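Winter coats wanted again at Brakum

May 15, 2024

The Brakum clothing exchange is taking winter coats early this year, after running short in February. Padded jackets, fleeces, anything warm. About 100 came in last week, most of them adult sizes.

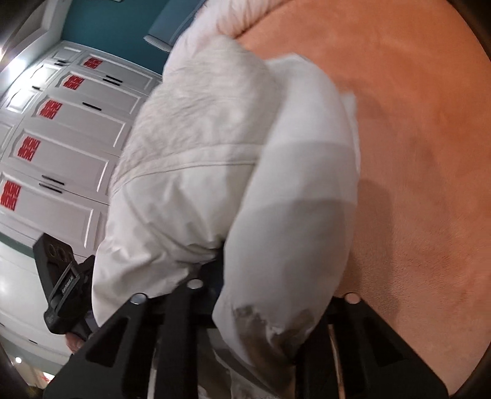 White and cream ones go quickest but check the sleeves and cuffs first. Marks are fine if you say so on the tag, broken zips arent. Childrens sizes still badly needed. Drop off at the Mudaliar hall, side door, untill 26 May.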